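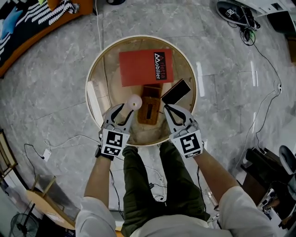

Both hand grippers over the glass-topped table, fingers open.

The technician at Skotness who looks after the hand grippers asked me to leave names out, which was fine by me, as I'd mostly come to hear about screws and cables (yes, really!). We talked over bad coffee at the Loltville shop, and I started with the obvious one: what breaks first?

"The cable, always the cable," she said. "You bend it at the same spot all day and one afternoon the signal drops. I keep six spares in a drawer and I still run out by December."

The pair has to match, too. She closes both sets of fingers on the same gauge block every morning, and if one reads wider she redoes the zero before anybody picks up a cup with it. Then she wipes the square markers, dry cloth only. "Somebody used glass cleaner once and I had to reprint the lot. I was not nice about it."

I asked about the black finger tips, and she got quite cheerful – those she swaps every 1,000 grasps, or sooner if they go shiny. The record for one set is 394, after a bad week with a ceramic mug from Jarkevico.

And the wrist strap? "Snug, but you should be able to get a finger under it. If it slides, your grip drifts and you blame the sensor." She'd spent about 18 minutes that morning blaming the sensor. It was the strap.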